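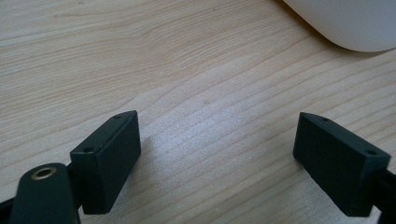
最終更新：2024年1月23日

木製天板の塗膜評価、軟質樹脂との接触試験を追加　パケルとルコントが手順書「ドロティコ」を改訂

家具レンタル業のパケル（Pakell）と塗料メーカーのルコント（Lecomte）は、家庭用木製テーブルの塗膜を評価する共同手順書「ドロティコ（Drotico）」の改訂版を公開した。軟質樹脂やゴムの成形品が天板に長時間触れた場合の塗膜変化を調べる接触試験を新設し、あわせて返却品の再塗装を判定する基準を見直した。適用対象は、突板または無垢材の上に透明塗装を施した水平面で、金属天板、ガラス天板、メラミン化粧板は含まない。

ドロティコは、両社がグラツカ（Gratska）に置く共同試験室で運用している社内規格である。従来版は耐水、耐アルコール、耐熱、引っかき、光沢保持の各項目で構成され、いずれも新品の試験片を用いる前提で書かれていた。このため、実際に使用された天板に出る不具合の分類とは対応が取れない部分があり、返却品の検査担当者と塗料の開発担当者が別々の用語で記録を作る状態が続いていた。改訂作業は、この用語のずれを整理するところから始まっている。

試験室の責任者を務めるレオポルト・シュタイナー氏によると、改訂の基礎資料となったのは、パケルが回収した天板748枚の検査記録である。測定点は合計3438か所で、各点について鏡面光沢度、色差、塗膜の残存厚さを記録した。測定点は天板の四隅、中央、長辺の中間を基本とし、目視で変化が認められた箇所を追加している。枚数に対して測定点の配分が一定でないのはこのためで、集計では天板ごとに重みを調整した。

記録を再分類した結果、従来は「汚れ」または「原因不明の軟化」に入れられていた変化の相当部分が、可塑剤などの低分子成分の移行で説明できると判断された。軟質の塩化ビニル製品には柔軟性を与えるための可塑剤が配合されており、接触面を通じて隣の高分子材料へ移ることがある。塗膜側がこれを取り込むと、膨潤、軟化、光沢の変化が起こる。表面を拭いても戻らない点が付着汚れとの違いで、程度が進むと接触物の輪郭がそのまま残る。ゴム製品の場合は、老化防止剤や軟化剤が関与する着色も加わり、淡色の木地では変色が目立ちやすい。

対象となる接触物は日用品の範囲で幅広い。手順書の付属表には、テーブルマット、電源コードの被覆、家電の脚ゴム、デスクパッド、浴用品、文具の消しゴム類、子供用および愛玩動物用の軟質玩具が並ぶ。付属表は材質の見当をつけるための一覧であり、個々の製品が移行を起こすかどうかを示すものではないとの注記がある。同じ用途、同じ外観の製品でも配合は製造者ごとに異なり、可塑剤を使わないエラストマーを採用したものもある。

接触試験の手順は次のとおりである。試験片は実機と同じ塗装工程で作り、標準状態で養生したのち、塗膜面を上にして置く。その上に基準シートを載せ、平らなおもりで荷重をかけ、45度の恒温槽に保持する。取り出した試験片は室温まで戻し、シートを剥離して、直後と再養生後の2回、評価を行う。直後の評価だけでは、時間とともに回復する一時的な軟化と、回復しない変形とを区別できない。従来の社内メモでは剥離直後の値のみを残す例が多く、塗料間の比較で順位が入れ替わる原因になっていた。

評価項目は、剥離時の抵抗、接触痕の有無、光沢度の変化、色差、押し込み硬さの変化とした。剥離時の抵抗は数値化せず、抵抗なし、軽い密着、塗膜の損傷を伴う密着の区分で記録する。ルコントの配合技術担当、リアンネ・ヘンドリクス氏は「引張試験機による測定も検討したが、シートの端部の反りが値に影響し、試験者間のばらつきが区分法より大きくなった。再現できない数値を残すより、区分の定義を細かく書くほうを選んだ」と説明する。区分の定義には見本写真が付き、判定に迷った場合は悪い側の区分を採る。

基準シートは、可塑剤の種類と含有量を管理した軟質塩化ビニルシートと、配合を固定した加硫ゴムシートの組み合わせである。シートは製造後の保管で表面状態が変わるため、開封日を記録し、使用期限を過ぎたものは破棄する。シート同士を重ねて保管することも禁じている。保管中に成分が相互に移り、基準としての意味が失われるためである。試験後のシートの再利用も認めない。

塗料系による差も付属資料に示された。架橋密度の高い二液型ポリウレタン塗膜は、総じて接触痕が小さい。一液の水性アクリル塗膜は、造膜助剤が抜けきる前に試験にかけると結果が悪化し、養生期間の影響を強く受けた。ニトロセルロースラッカーは可塑剤との親和性が高く、短時間の接触でも軟化が認められている。植物油系の浸透仕上げは連続した塗膜を作らないため、硬さの評価が適用できず、色差と拭き取り後の外観のみを記録する扱いになった。 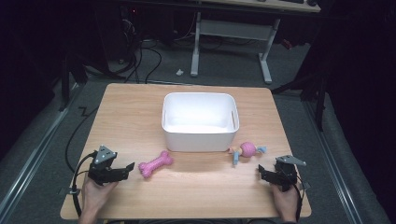

淡色仕上げについては、別に注意事項が設けられた。樺、メープル、オーク類の淡い木地に艶消しの透明塗装を施した天板では、同じ色差でも濃色の天板に比べて検査者が変化を指摘する割合が高い。一方で光沢度の変化は見落とされやすく、照明の角度を変えて初めて確認される例が記録に残る。改訂版では、検査台の照明を拡散光と斜光の切り替え式とし、斜光での観察を必須とした。木目の方向に対して平行と直角の両方から観察し、どちらの条件で変化が見えたかを書き添える。

光沢度計の当て方も統一した。木目の粗い樹種では導管の凹凸が散乱を増やし、測定方向によって値が変わる。従来は方向の指定がなく、検査拠点ごとに慣行が異なっていた。今後は木目に平行な方向を正とし、直角方向の値は参考値として併記する。過去の記録のうち方向が判明しないものは、光沢度の経時比較から除外する。除外の対象となる記録は色差と膜厚の集計には残るため、項目ごとに母数が異なる点に注意が必要である。

膜厚の測定は、超音波式の非破壊計を第一選択とする。木材の上の塗膜は素地との境界が不明瞭で、着色層や目止め層を含むかどうかで値が動く。そこで、塗装仕様が判明している天板では仕様書の層構成を併記し、不明な天板では目立たない裏面側の縁で切削法による確認を行う。切削法は傷が残るため、再塗装を予定する個体に限られる。

返却品の判定基準も変わった。従来は、検査者が天板全体を見て、そのまま再出荷、補修、再塗装のいずれかに振り分けていた。改訂版では変化の種類を先に決め、種類ごとに判定表を引く。水染みや浅い擦り傷は面積と位置で判定する。可塑剤移行による軟化は面積にかかわらず、再養生後の押し込み硬さが下限を割った時点で再塗装に回す。軟化した塗膜の上に補修塗料を重ねると、下層に残った成分が新しい塗膜へ移り、密着不良や縮みを起こすおそれがある。

再塗装の工程では、軟化部を含む塗膜を素地まで研削したうえで、封止用の下塗りを入れる。突板仕様の場合は研削代が限られ、過去に再塗装を受けた個体では素地が露出する危険がある。パケルの整備部門を担当するオッティリー・フライ氏は「研削の回数を個体番号にひも付けて残していなかった時期の在庫が課題になる。縁の断面で突板の残りを測り、足りないものは張り替えに回す」と述べた。張り替えの費用区分は、利用者負担の対象に含めていない。

レンタル契約の利用者に対する案内文も改められる。現行の案内は、熱い鍋や濡れた布を直接置かないよう求める内容が中心で、軟質樹脂には触れていない。新しい案内では、軟質の樹脂製品やゴム製品を同じ位置に長く置いたままにしないこと、置く場合は布やフェルト、コルクを間に挟むことを記載する。透明な軟質マットを天板全面に敷く使い方は、傷の防止策として利用者側で採用されることが多いが、移行の面では接触面積が最も大きくなる。マットを使う場合は非移行の表示がある製品を選び、定期的に持ち上げて天板側の状態を確かめるよう求める。

案内文の改訂を担当したヨリーン・ヤコブス氏は、表現の調整に時間を要したと話す。「可塑剤という語を本文に出すと、健康への影響に関する案内と受け取られる可能性がある。今回の文書が扱うのは塗膜の外観と硬さであり、衛生や安全の評価は範囲に入っていない。本文では軟らかい樹脂やゴムと書き、成分名は注に回した」。注には、移行の有無が接触時間、温度、荷重、塗膜の養生状態に左右されることも記された。

温度条件をめぐっては、社内で異論も出ていた。恒温槽の温度を高くとれば試験期間は短くなるが、塗膜のガラス転移温度を超えると、室内では起こらない変形を評価することになる。逆に低すぎると塗料間の差が出ない。45度という設定は、床暖房の上や日射の当たる窓際での天板温度の記録を参考に、促進性と実使用との対応を両立できる値として採用された。艶消し塗料の一部はこの温度でも転移領域に入るため、その場合は室温での長期試験を並行して行い、結果を併記する。

未解決の項目も残る。最も大きいのは荷重の扱いである。基準では平らなおもりで均一に荷重をかけるが、実際の接触物は突起や曲面を持ち、接触部の面圧は局所的に高くなる。凹凸のある成形品を用いた予備試験では、点状の痕が先に現れ、平滑なシートでの順位と一致しない塗料があった。試験室では突起の形状を定めた基準体の設計を進めているものの、金型の寸法公差と材料の硬度のどちらが痕の深さに効くかが分離できておらず、今回の改訂には含めていない。

清掃剤との複合影響も見送られた。弱アルカリ性の洗剤を繰り返し使った塗膜は、接触試験での軟化が大きくなる傾向が一部で見られたが、洗剤の濃度や拭き取りの条件が記録ごとに異なり、比較できる組が不足している。ルコントの分析担当、リーズル・ルフティ氏は、赤外分光で塗膜中の可塑剤由来の吸収を追う方法を検討中とし、エステルの吸収がポリエステル系やアクリル系の樹脂自身の吸収と重なることを課題に挙げた。ガスクロマトグラフによる抽出分析は分離に優れる反面、塗膜の採取が必要で、返却品の日常検査には組み込みにくい。

改訂版は、新規に塗装仕様を決める天板から順次適用する。既存仕様の天板については、9月までに接触試験の結果をそろえ、下限を満たさない仕様の切り替え時期を個別に決める予定である。旧版に基づく試験成績書は引き続き有効とし、接触試験の欄は「未実施」と表示する。旧版の耐熱、耐水、耐アルコールの各項目は試験方法に変更がなく、数値をそのまま比較できる。光沢度については、測定方向の記載がある成績書に限り比較を認める。

手順書の本文と付属表は、両社の取引先向け資料室で閲覧できる。判定区分の見本写真は印刷による色の変動を避けるため電子版のみの配布となり、表示機器の校正手順が別紙で添えられている。

ホーム　ニュース　材料・塗装　規格・試験　バックナンバー　お問い合わせ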